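How to have your earlier study counted towards a part-time degree

If you left a course unfinished, or have done training through work, you may not need to start a degree from the first module. Most colleges that teach adults will look at earlier study and take it off the total. At Gavdale College the process is called a prior learning claim. The steps below follow Gavdale's rules, but other colleges work in much the same way.

Step one: get your transcript

Write to the records office of every place you studied, even if you only finished one term. Ask for a full transcript showing module titles, credits and marks. A certificate alone will not do. If the college has closed or merged, the one that took it over normally holds the records.

Step two: match your modules

Download the module list for the degree you want. Put your old modules in one column and the new ones beside them. Look at what was taught and ignore the titles. "Office Accounts" and "Introduction to Bookkeeping" may cover the same ground.

You can claim up to 40 credits in this way. Anything above that has to be agreed by the head of department.

Step three: gather evidence from work

Paid work counts if you can show what you learned from it. Useful evidence includes:

Training records with dates
Job descriptions
A signed letter from a manager
Reports or plans you wrote yourself

Remove customer names before you send anything.

Step four: write the statement

The statement has a limit of 1,000 words. Take one module at a time, say what it asks students to be able to do, then say where you have done it. Jonalyn Dagdag, who reads the claims for business and engineering, sends back any statement that reads like a CV. 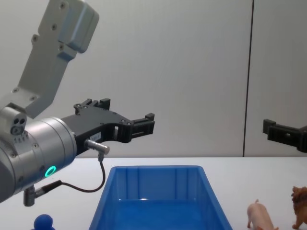 Step five: send the claim

Upload everything as one file through the Kindport student page. Keep the reference number. Claims for the autumn intake close at the end of May, and late ones are held over to the next intake.

If the claim is turned down

You have one appeal. Ask for the reader's notes first, as a missing date or an unsigned letter can be put right without appealing. Address the appeal to Takeshi Kawaguchi in Student Records and attach only new evidence.

Fees are worked out again once the credits are confirmed, so do not pay for the full year before then.

Page last checked: April 1, 2023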